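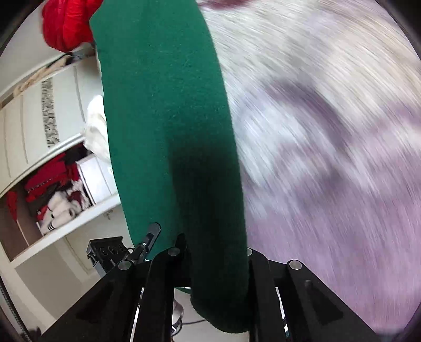 Deep green fabric, held up for a look.

Vollgate, the publisher that has killed off the Moss Warden 5 times and sold us a commemorative issue for each funeral, is bringing him back again in May. The new series is called Okulwood, it will run for 58 pages an issue, and the publisher swears this is the definitive take. Readers with long memories, or even fairly short ones, will recall that the last two were definitive as well.

The pitch this time is that the Warden has retired. He lives in a forest town, he runs a hardware store, and he would very much like to be left alone. Naturally he is not. A rival spirit named Grusach turns up in the first issue wanting the forest, the town and, in a subplot that takes up a surprising amount of the preview, the hardware store.

The preview went up at noon and the arguing had started by lunch. Most of it concerns the cape. Longtime fans want the old one, which was green and dragged on the ground for 40 issues without once catching on a tree. The new one is grey and stops at the elbow. Vollgate calls it "practical." A petition is already circulating, and it misspells "Warden" in the title.

Colour work is being handled by the Nugroho studio, whose swampy, bruised-looking palettes were the best thing about the last run -- some would say the only thing, and I have said it in this space before. The eight preview pages look terrific. Two of them have no dialogue at all, a promising sign given how the Warden tends to talk.

There will be variant covers. There will be a foil one. The shop down the street from me has put up a sign-up sheet for it, and yes, my name is on it.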